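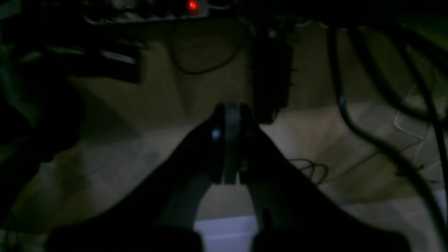 Part 2: Getting the cables up off the floor

Right, on to my favourite bit! If you've followed Part 1 the Kukent desk is on its feet and pushed roughly where you want it. Don't load the top yet, you'll be crawling about under there for 15 minutes or so.

1. Switch off at the wall and unplug everything. Yes, the lamp too.

2. Lie underneath and find a spot for the power strip on the underside of the top, towards the back. I like the switch end nearest my chair (I got it backwards the first time and had to grope for it all winter).

3. Wipe the underside, let it dry, then mark your two screw holes in pencil. Mine are 35 cm apart but go by the slots on your own strip.

CAUTION: use the short screws from the Kuusk bag. The long ones will come straight up through the desktop. Sorry, Eilidh.

4. Hang the strip on its screws and give it a good tug. If it wobbles, take it down and tighten up by half a turn.

5. Plug things in, fattest adapters at the ends so they don't hog the neighbouring sockets.

6. Leave each cable a bit of slack before you tie it. A loose loop is fine! A tight one pulls the plug out whenever you shift the desk to hoover.

NOTE: never plug one strip into another, and keep heaters off it altogether. They want a wall socket of their own.

7. Switch on at the wall and check the little light on the strip, if yours has one.

Part 3 is the drawer runners, so have a cup of tea first.

Saskia Bolger, updated Mon 3 February

Print this page | E-mail to a friend
15 comments | 2 shares
Contact | © Saskia Bolger | Back to top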